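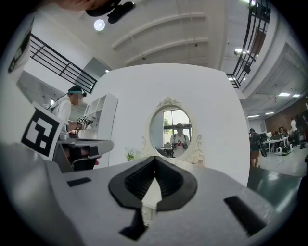 Elvia Montes thinks the Skarnport hand-held kit should go back before the trial runs out, on the grounds that we already own two sets of fingers that do the same job. I'd keep it to the end of December and finish the wear test first.

**Kit under review:** Skarnport hand-held gripper, trial set, with Dotia logging software.

Notes so far:

- Grip cycles: 500 on the first unit. No change in closing force that our gauge can pick up.
- Rubber in the V mount: ribs still sharp at the base. Check again after the next block.
- Marker tracking: drops out when the wrist turns past 30 degrees toward a window. Same result with the blinds half down.
- Mirror in view: tracker twice locked onto a reflected marker and logged a jump. Dotia has a mask setting for this. Not tried yet.
- Battery: up to 2 hours per charge. The data sheet gives more.
- Trigger return is slow on the second unit. Tanner Petrenko opened it, cleaned the slide and closed it again. Slightly better.

Price from Laler includes spare finger pads but no calibration plate. Nguyen quoted the plate separately, delivery 11 working days.

To do: rerun the tracking test with the mask on, same route, same operator. Ask Laler whether the pads can be bought singly. Elvia wants the force log in a plain text file, units in the header.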